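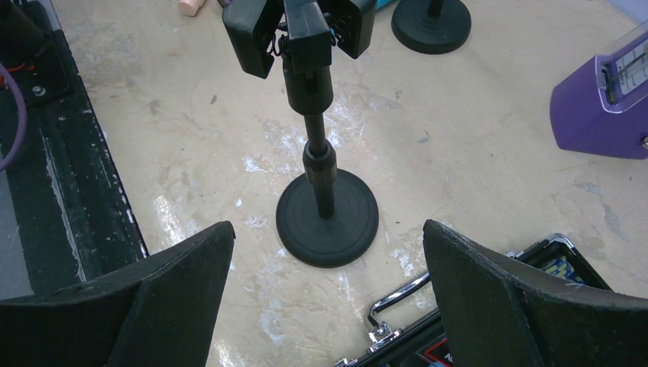

Lutness is a planned residential subdivision on the eastern side of the town of Evau. It covers 389 acres of former grazing land and is divided into 4 sections, known locally by letter. Most of the lots are for single-family homes, with a strip of townhouses along Kapoor Road.

History

The land was held by the Stanell family and leased for cattle until the last lease ran out. Surveyor Ambros Schnyder drew the first plat, which showed 700 lots on a tight grid. The county turned it down over drainage. A second plat used curved streets that follow the slope and set aside the low ground next to Stanell Creek as open space. It was approved the following May.

Sections A and B were sold first, mainly to small builders who took several lots at a time. Sales slowed when the sewer extension fell behind schedule, and Section C stayed unpaved for two winters. Developer Wycliffe Rotich bought the unsold part of the subdivision and finished the roads.

We use cookies to improve your experience on this site. By continuing to browse you accept our cookie policy. Accept | Manage settings

Lots and restrictions

Lots in Sections A and B are wider than those in C and D. Recorded covenants set a minimum house size, require an attached garage, and bar metal siding on walls that face a street. Detached workshops are allowed behind the rear line of the house. Mobile homes are not permitted in any section. 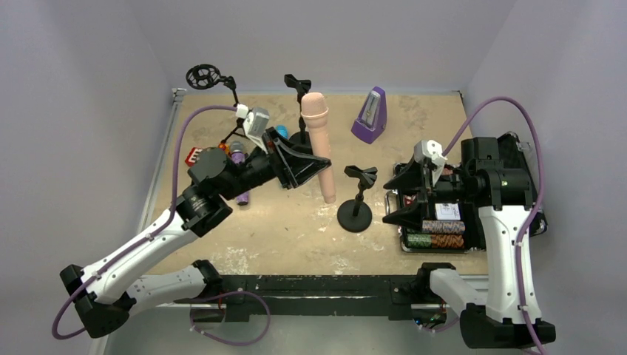

Worktable with two arms mounted along the front rail.

Section D has 44 lots, the fewest of the four. They back onto the creek, and buyers must leave a drainage easement clear of fences and sheds.

Roads and utilities

Kapoor Road is the only through street and is maintained by the county. The inner streets are private and paid for by yearly lot dues. Water and sewer come from Evau. Natural gas reaches Sections A and B only, and houses elsewhere use propane or electric heat.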